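Brekport Lab Compares Two Finger Pads for Hand-Held Grippers

Last updated: Thursday, February 20, 2025

CLERKILDALE – Engineers at Brekport have finished a first comparison of two finger pads for the hand-held grippers used to record tabletop handling tasks. The harder of the two pads placed bowls more accurately, while the softer one dropped fewer of them. The group has not chosen between the two and will run a second round with a revised mount.

The trial took up most of January and covered 628 recorded attempts. Each attempt consisted of picking up a bowl, moving it to a set position on the table and letting go. Operators worked with a gripper in each hand. Both pads were cut to the same outline and fitted to the same fingers, so that only the pad material changed from one block of attempts to the next.

Gergely Jakab, who designed the test, said the fingers were inspected before every block. Pads were checked for seating and for equal height, and the jaws were opened and closed over the bare tabletop to confirm that the two sides met evenly. Any block that began with a misaligned pad was discarded and recorded again.
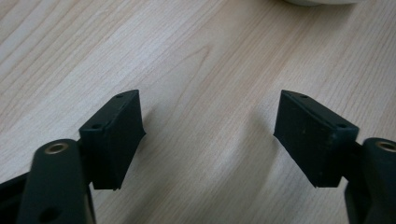

Bowl Shape and Approach

Shallow bowls caused more trouble than deep ones with both pads. A shallow dish has to be taken by the rim, where the contact area is small and a tilt of the wrist shows up at once as slip. Deeper bowls with straight walls gave the pads more surface to close on, and operators could come in low from the side.

The harder pad held its line on release and left bowls within 5 millimeters of the mark in most attempts. The softer pad tended to cling to the rim as the jaws opened, which pulled the bowl slightly out of place. Its advantage was in lifting, where it tolerated an off-center grip that the harder pad did not.

Emese Antal, who recorded many of the two-handed sequences, said the cable mattered more than she had expected. With one gripper held high and the other near the table, the cable on the raised side adds a small pull at the wrist. Operators now set its slack before each block and leave it alone until the block is complete.

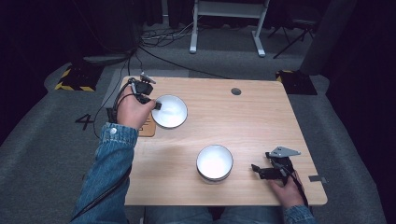 Operators were also asked to keep the idle gripper still while the other one moved. Early recordings in which both hands drifted were harder to align afterward, and the controller log could not always separate a deliberate motion from a correction.

Rozália Veres is preparing the log files for release to partner groups, including Andard, which plans to repeat the shallow-bowl attempts on a fixed arm. The second round at Brekport will use 15 pairs of pads from a single batch. Wear will be measured after each block, a step left out of the first round.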